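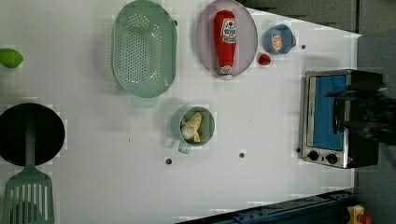 How long should salted cabbage stand before it goes into the jar?

Until you can squeeze a handful and liquid runs between your fingers without much effort. With the cabbage we have now that takes under an hour if it is cut thin, and most of an afternoon if it is cut thick.

Notebooks > Fliststead kitchen > Ferments > Cabbage

2018-11-14

Carried on with the standing time question. Last entry ended with the thick cut not covering itself in brine by the next morning, and me topping up with salt water, which I don't want to do as a habit. The topped-up jar tasted thin. Ignacio Prieto tried it too and said it was like the other jar with the sound turned down.

Plan today was to leave the salt alone at two percent and change only the cut and the standing time. Cabbage is from the Szczepańska stall again, same delivery as Monday, kept in the cold room with the outer leaves on. Heads are tight and heavy, cores are short. A bit of black speckle on the inner ribs of one head. Cut that part out and used the rest.

Batch size 800 g of shredded cabbage, cored first and weighed after shredding. 16 g salt per batch. Salt is the plain fine one from the blue tub. The coarse salt is fine too but it takes longer to dissolve, and I didn't want that mixed up in the times.

Batches:

A – thin, salted and left alone
B – thin, salted and worked by hand
C – thick, salted and left alone
D – thick, salted and worked by hand
E – thick, salted, pressed under a plate with a full jar on top

Worked by hand means what we always mean: squeeze, turn over, squeeze, for as long as one side of the radio, then stop. I know this isn't a unit. Ignacio wants a timer on it and he is right. Used the timer from batch D on, five minutes. B was probably a little longer than that.

A was slack but not juicy when I first looked. Came back after washing up the mandoline and it had caught up. B was ready more or less when I finished working it. I could have packed it right then. Let it stand anyway to keep it level with A, and I don't think the extra standing did anything for it.

C was still squeaky when A and B were packed. The salt had gone in on the surface, and the pieces bent, but the thick parts near the rib snapped. D was better at the edges and the same at the ribs. So working it by hand gets liquid out of the leaf and hardly touches the rib. I think this is the whole trouble with the thick cut – the leaf gives up its water early and the rib takes some back, or at least sits there holding on to its own.

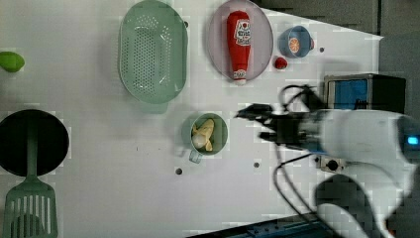 Colander, plate, bowl and mug on the white table.

E surprised me. Pressed, it drew more than D and I hadn't put any work into it. The plate didn't fit the tub well, so there was a ring of cabbage around the edge that never got pressed, and I pushed that under by hand twice. A plate that fits would do better. Ask at the Sotside kitchen whether they still have the flat lids from the old crocks.

Weighed the free liquid from E only. Tipped the tub and held the cabbage back with a spoon, didn't squeeze. Got 77 g. Poured it all back over before packing. Should have done the same for D to have something next to it, but D was already in the jar by the time I thought of it. Do it for all of them next time, and weigh the tub empty first so I don't have to do the sum backwards.

Packed everything into the straight-sided jars, two per batch. First jar of A took 371 g pressed down with the tamper, and I left the same headspace in the others by eye. Thick cut takes up more room for the same weight, so the second jars of C and D are fuller than I like. They are standing in trays.

Brine level straight after packing:

A – covered, both jars
B – covered well, both jars
C – not covered
D – just covered in one, not in the other
E – covered, both jars

Ignacio thinks C will cover itself by tomorrow if we weigh it down properly. I think it won't, going by last time, but last time the heads had been sitting longer and may have been drier. I haven't topped it up. If it isn't covered in the morning I'll press it down again and write the time here, and only after that add brine.

Labels are on the lids this time and on the glass. The lids got swapped in the last set and we had to guess by the cut.

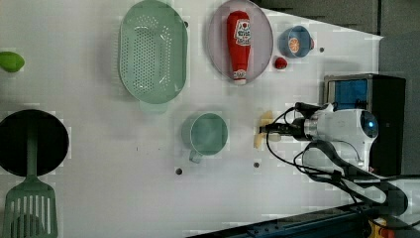
The other thing was the glass weights. We have enough of the Grusero ones for nearly all the jars but they are a shade too narrow for the straight-sided kind, and shreds come up past the rim and float. I put a folded outer leaf under each weight, tucked down at the sides. It holds well. It is fiddly with the thick cut, where the pieces push the leaf up again when you let go. On C I ended up using a piece of the core cut to wedge under the shoulder, and it looks ugly but stays put.

Room temperature is fine, a bit cooler by the window. All jars on the inside shelf, out of the light, in order A to E from the left. Don't move them to get at the vinegar. The vinegar is on the floor for now.

Notes on the cut itself. The thin setting on the mandoline is the second notch, and the thick one I did by knife, so the thick isn't even. Some pieces are twice what others are. I kept the wide ribs in on purpose. If we took them out, C and D would look much better, but then we'd be throwing away a good part of the head and the question was about using all of it. Could try shaving the ribs down flat and leaving the leaf thick. It is slow, though maybe not slower than working the whole tub by hand.

Smell of everything is clean. The head with the speckle went into A and B, mixed, so if those two go off together I'll know where to look.

To do:

Morning – check cover on C and D, press if needed, note it.
Burp lids once a day from Friday.
Taste at one week, all of them, same spoon order as last time, Ignacio to taste without seeing the labels.
Weigh free liquid for every batch on the next run.
Find a plate or lid that fits the tub.
Order more fine salt, the tub is down to the last scoop or two.

If E keeps up I'd drop the hand working for thick cut and just press it overnight in the cold room, then pack first thing. I haven't tried overnight. The leaf may go too soft by then.

Recent entries
Cabbage: thick cut, first set
Carrot sticks, brine strength
Lids and seals, what we have left
Beets: foam and what we did with it
Cleaning the crocks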